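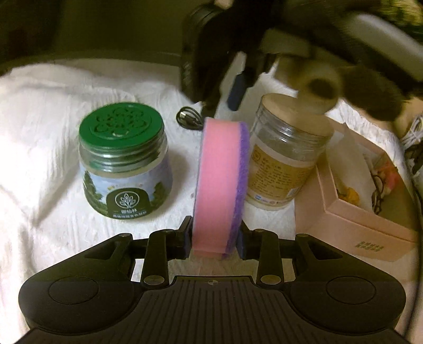
4.3 つかみ動作の収録手順(手持ちグリッパ使用)

この節では、手持ちグリッパで「つかむ・持ち上げる・置く」の一連の動作を収録し、方策の学習に使えるデータにするまでを説明します。ロボット本体がなくても、机ひとつあれば今日からデータが集められます。ここがSevora方式のいちばん楽しいところです!

4.2節の時刻合わせを済ませてから始めてください。

準備

1. 作業面に布や毛布を敷きます。起毛した布は物がわずかに沈み、輪郭の見え方も変わるので、硬い机だけで集めたデータより難しく、そのぶん学習の伸びが期待できます。

2. 対象物をひとつ決めます。最初はキッチン用スポンジをお勧めします。やわらかい物は指の閉じ幅に応じて形が変わり、把持の強さが映像にも表れます。

3. 対象物のまわりに、ふた付きの瓶、小箱、ケーブルなどを置きます。並べ方は毎回変えてください。きれいに整列させる必要はまったくありません。

4. 左右両方のグリッパを使う場合は、それぞれの指を全開・全閉させ、収録画面の開度表示が追従することを確認します。

注意:ガラス瓶は作業面の端に置かないでください。腕の動きに気を取られていると、袖や肘が意外なほどよく当たります。

収録

5. 収録ボタンを押し、グリッパを動かさずに3秒待ちます。この静止区間を後処理で位置推定の初期化に使います。

6. 対象物に近づき、両方の指のパッドが同時に触れるように閉じます。スポンジは立てた状態でつかむと、パッドの当たり方が見やすくなります。

7. 持ち上げて、別の場所に置きます。置いたあとは指を十分に開いてから離れてください。開ききる前に引くと、対象物を引きずった記録になります。

8. 反対側のグリッパは、使わない間も止めておく必要はありません。次の物へ向かう自然な動きも、両手の協調を学ぶための大切な情報です。

9. 収録を止め、物の配置を変えて手順5に戻ります。5回ごとに布のしわも作り直します。

メモ:手が速く動いた区間では映像がぶれます。軽いぶれはそのまま残してかまいません。位置推定が途切れた区間だけ、確認ツールVatovが赤で表示します。

確認と書き出し

10. Vatovで収録一覧を開き、赤い区間が把持の瞬間に重なっていないかを見ます。重なっている収録は「除外」にしてください。

11. つかみ損ねて、つかみ直した収録には「再試行」の印を付けます。消さないでください!

12. 「書き出し」を押すと、映像、指の開度、手先の軌跡が同じ時刻軸にそろって保存されます。

なぜ失敗を残すのか

2月の比較実験では、合計2000本ほどの収録を使い、成功例だけで学習した方策と、再試行を含めて学習した方策を比べました。布の上のスポンジでは、後者のほうが明らかによく粘ります。一度滑っても指を開き、少し角度を変えてまた閉じにいくのです。解析を担当したハリス・トミッチが最初の再生映像を見せてくれたときは、部屋じゅうから声が上がりました。

一方、瓶のふたをつかむ課題では差がほとんど出ませんでした。硬い物では最初の接触で結果が決まりやすいのではないか、というのがイリル・デルビシの見立てですが、まだ検証の途中です。瓶の収録では再試行の印が少なく、比較の材料そのものが足りていません。硬い物のつかみ直しが収録できたら、ぜひ共有フォルダに入れてください。

うまくいかないとき

開度表示が動かない:グリッパの電源を入れ直し、手順4をやり直します。

位置推定が開始直後に途切れる:静止区間が短すぎます。手順5の待ち時間を守ってください。布だけが広く映っている場合は、模様や文字のある物を視野に足すと安定します。

指が閉じきらない:リンクの軸に布の繊維が絡んでいないか確認します。繊維はピンセットで取り除き、軸に油を差さないでください。

軌跡のつなぎ合わせについては7章を参照してください。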